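Le dernier camion

Mon père a conduit un camion Terex pendant 15 ans, à la carrière Sernetti. En avril, la carrière a fermé. Il est rentré à la maison avec son thermos et une lettre de deux pages, et il a posé la lettre sous le sucrier.

- Combien de kilomètres au compteur ? lui ai-je demandé.

- 3 748 depuis la révision, a-t-il répondu, comme si je demandais l'âge d'un enfant.

Le soir, il écoutait encore l'heure de la sirène. À six heures il se levait de sa chaise, puis il se rasseyait. Ma mère ne disait rien, elle coupait le pain.

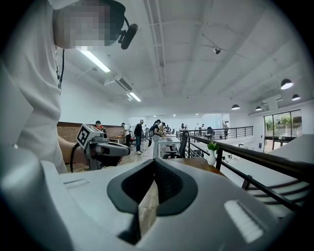
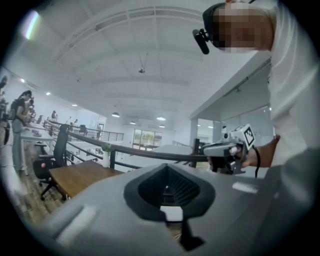
En été il a acheté un vélo d'occasion. Il va jusqu'à la barrière de la carrière, il regarde la poussière - il y en a moins maintenant - et il revient pour la soupe.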